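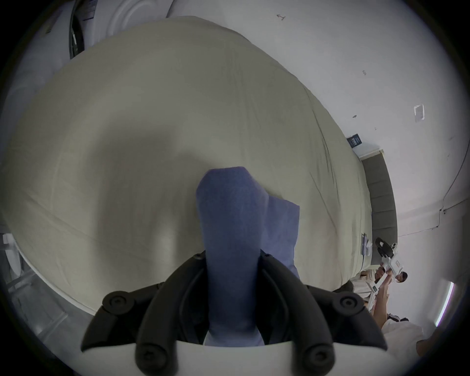

2026年2月22日、追記しながら書いてます。チケットの件名は「共有カレンダーの予定が勝手に3時間ずれる」。もう三回目の再オープンなので、最初に読む人のために経緯からいきますね(長いです、すみません)。

最初に報告をくれたのはMaxine Nepiaさん。Farkdenで作った打ち合わせの予定が、自分の画面では10時なのに、招待されたTadeo Duránさんの画面では13時になっている、と。そのときは私も「はいはい、タイムゾーンでしょ」と軽く考えて、Tadeoさんの端末設定を見てもらったんですよ。そしたら合ってる。端末も合ってるし、Farkdenのプロフィールも合ってる。この時点でちょっと嫌な予感がしました。

試したこと、順番に。

- Tadeoさん側でログアウト → ログイン:変化なし
- ブラウザのキャッシュ削除:変化なし
- 別のブラウザ:変化なし
- スマホアプリ:なぜか正しい時刻で出る
- 予定を削除して作り直し:作った直後は正しい。しばらくするとずれる

最後の行がくせもので、前回のクローズはこれが原因です。作り直して「直りました!」と書いて閉じちゃったんですよね、私が。翌朝にはまたずれてました。Maxineさん、あのときはごめんなさい。

で、「しばらくすると」の正体を知りたくて、テスト用の予定をひとつ作って、ひたすら画面を更新しながら待ちました。コーヒーを淹れて、別のチケットを片付けて、戻ってきて更新。ずれたのは作成から40分後でした。もう一度やっても40分後。これは時間で動いてる何かがいるな、と。
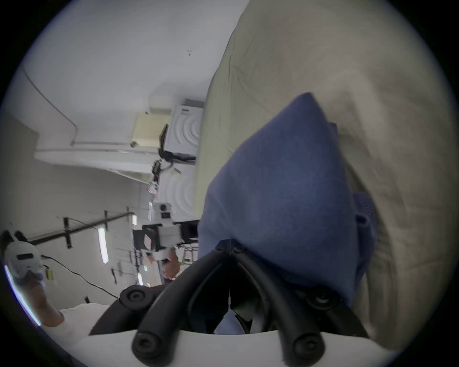
**担当:社内システムサポート係(カレンダー・メール窓口)**

続きです。定期的に動くものといえば同期しかないので、連携の一覧を開いてみました。Farkdenにぶら下がっているのは次の二つ。

| 連携先 | 用途 | 同期間隔 |
|---|---|---|
| Nakier | 会議室の予約 | 40分 |
| Kakakhel | 休暇の申請 | 8時間 |

もうNakierでしょ、これ。間隔がぴったりすぎる。念のためNakier側の同期を止めてテスト予定を作り、そのまま昼ごはんに行って、戻ってきたらずれていない!夕方まで置いても平気でした。逆に同期を戻したら、次の回でちゃんと(?)3時間ずれました。

ログの該当箇所も貼っておきます。

```
sync: pull event -> ok
sync: room tz = (unset), fallback = server default
sync: push event -> ok (start time updated)
```

二行目です。会議室にタイムゾーンが設定されていないと、サーバーの既定値を使って予定を書き戻してしまう。その既定値が、うちの拠点と3時間違う。エラーじゃなくて ok で終わってるから、監視にも引っかからないわけです。ずるいなあ。

設定が空だった会議室は4部屋で、全部、去年の6月にValeroの階へ引っ越したときに追加した部屋でした。当時の手順書をPramila Saxenaさんに探してもらったところ、部屋名と定員の入力は書いてあるのに、タイムゾーンの欄については一行もなし。そりゃ空のままになりますよね。

スマホアプリだけ正しく見えた件は、Faith Mfinangaさんが調べてくれました。アプリは手元に保存した古い予定を表示していただけで、引っ張って更新すると、ちゃんとずれた時刻になるそうです。つまりスマホも無事じゃなかった。先に書いた「スマホアプリは正しい」は忘れてください。

対応したこと。

1. Nakierの同期を一時停止
2. 空だった4部屋にタイムゾーンを設定
3. サーバーの既定値も拠点に合わせて変更
4. 同期を再開し、テスト予定で2回分の同期を確認

4番まで終わって、いまのところずれはゼロです。ただ、すでにずれてしまった予定は自動では戻りません。書き戻しの時点で元の時刻が上書きされていて、どれが本来の時刻なのかシステムからは判断できないんです。ここは主催者の皆さんに直してもらうしかなくて、心苦しいところ。
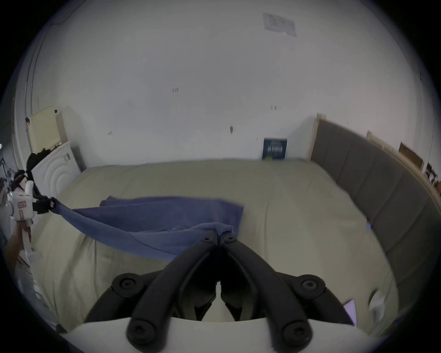 **ずれた予定は、招待された側で直してもいいですか?**

主催者が直してください。招待された側で時刻を動かすと「別の時刻の提案」として主催者に届くだけで、元の予定はそのまま残ります。

繰り返しの予定は、「この予定以降すべて」を選んで保存するのがおすすめです。一回分だけ直すと翌週またずれた時刻で出てきて、同じ問い合わせが私のところに来ます(すでに来ました)。

それからJasmina Obradovićさんから質問のあった、Kakakhelの休暇について。あちらは終日の予定として登録されるので、時刻のずれは受けていません。ただし半休は時刻つきで入るため、会議室と一緒に押さえた場合だけは見直してもらったほうがいいです。Jasminaさんの分は確認済みで、問題なしでした。

残っている作業。

- [x] 手順書にタイムゾーンの項目を追加(Pramilaさん)
- [ ] 部屋の設定が空のとき、同期を止めて通知する仕組み
- [ ] 主催者向けの案内メール。文面は下書き済み、Faithさんの確認待ち
- [ ] 監視のルール見直し。これは別チケットに切ります

ステータスは「解決」にはせず「経過観察」にしておきます。また早まって閉じるのはこわいので……。もしまだずれている予定を見つけたら、予定の名前と会議室名、それから自分の画面に出ている時刻をこのチケットに書いてください。スクショがあると助かりますが、なくても大丈夫です。

あとTadeoさん、13時だと思って待っていた例の打ち合わせ、議事録はMaxineさんが共有フォルダに入れてくれています。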